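2023-07-22
Notebook, bench room, back counter

Started on the tiled counter after lunch. Everything that lives on it went onto the two trolleys by the door, so if you're missing the small scale or the drying rack, look there first. The trolleys are labeled A and B with masking tape. Please don't unload them yet.

Wiped the tile twice with plain warm water and a little dish soap. Did not use the Kinitz cleaner. The jug says it is fine on glazed tile but says nothing on grout, and I'd like to try it on a spare piece before it goes anywhere near the counter. Igor Ondrejka has some leftovers from the hallway job and will bring one in.

Grout: went along the lines with a plastic pick, pressing every hand's width or so. Most of it is hard. Soft in two places, both near the sink end, where the pick went in a little and came out with sand on it. Marked both with blue pencil on the tile next to the line. The pencil comes off with a wet thumb, so go easy when wiping down there.

The joint at the wall is what I really wanted to look at. Ran a strip of paper along it from left to right. It would not go in anywhere except for a short stretch past the middle, and there only by the thickness of the paper. I don't think water gets behind. Will leave the strip test for someone else to repeat, my hands were tired by then and I may have been pushing at an angle.

Supplies, from the shelf list:
Grout, white, opened bag, 252 g left by weight. Lumpy. Throw out.
Grout, white, new bag, 558 g. Fine.
Sealer, Temeditz, one can, lid rusted but contents look all right when stirred.
Sponges, plenty.
Painter's tape, the wide roll is nearly gone.

The new bag should do for the soft spots with a lot to spare. I'm not regrouting the whole counter. Asfaw quoted 2,346 for that in the spring, with sealing included, and the counter doesn't need it.

Color. Junhao Feng asked whether replacement tiles can still be had in this green. I called Gerkamov and they want a sample in hand before they will say. They have two greens on their list and the woman on the phone couldn't tell me which was more yellow. Ours is quite yellow. It also looks different depending on where you stand, more green close up and paler toward the wall, so whoever goes should take a real tile and leave the phone pictures out of it. There may be an old spare in the drawer under the window. Haven't looked.

The wall got a dry cloth only. No marks worth noting. It doesn't need paint this year.

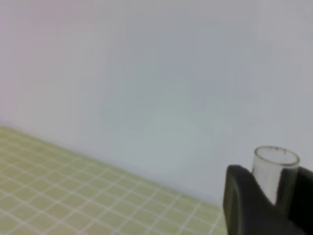
Kiều Đoàn wrote back that she would hold off on sealing until the fresh grout has had a full week, and that last time the can was opened too early the lines went yellow at the sink end and stayed that way until they were scraped. Fine by me. That puts sealing in August.

Left to do:
Scrape out the soft spots and refill.
Kinitz test on the loose tile.
Look in the drawer for a spare.
Shiyu Fang to repeat the paper strip along the wall joint.
Ask Rizwan Lodhi if the trolleys can stay by the door until the grout is dry.

Stopped at ten to five. Tools are in the gray bucket under the sink.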